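Visit Report: Plavberg Battery Assembly Plant

Prepared for the members of the Gulthorpe Investment Forum
2026-10-29

A delegation of 15 members visited the Plavberg battery assembly plant in Steinbach at the invitation of the company. The purpose of the visit was to review progress on the second production line, which was financed in part by the share offering completed in June, and to put questions to management ahead of the annual meeting.

The delegation was received by Oona Miettinen, head of investor relations, who outlined the schedule and the safety rules. Visitors were asked to leave telephones at the front desk during the floor tour. The company currently employs 1,204 people at the site, most of them on the first line, which supplies battery packs for small delivery vans.

The tour began in the receiving hall, where cells are tested before they are released to assembly. Members then followed the first line from module stacking to final sealing. Noise levels were lower than expected, and conversation was possible at most stations. The second line was still being fitted out. Conveyors were in place along its full length, but the welding cells had not yet been connected, and the delegation saw no packs in production there.
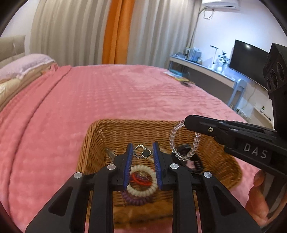 After lunch, the plant director, Ayane Nakajima, answered questions for the better part of an hour. She stated that the second line would raise capacity by 180 packs per shift once fully staffed. Asked whether the company would need to return to the market for further capital, she replied that current funds cover the equipment already on order — the proposed warehouse at Gondesgate would be decided separately and has no approved budget.

Several members asked about dependence on large customers. Management confirmed that 2 van makers account for the greater part of revenue, and that talks with a third are under way. No name was given. On pricing, the director said that supply contracts are reviewed every year and that cell costs are passed on to customers with a delay of one quarter. Members noted that this delay weighed on margins last year and may do so again if cell prices rise.

The delegation also asked about hiring. Trained welders remain hard to find in the Steinbach area, and the company has opened a training room beside the canteen. Members were shown the room briefly between sessions.

Presentation slides may be requested from the Forum office. Written answers to the questions on depreciation and lease terms, which could not be dealt with on the day, will be sent to members when they are received from the company.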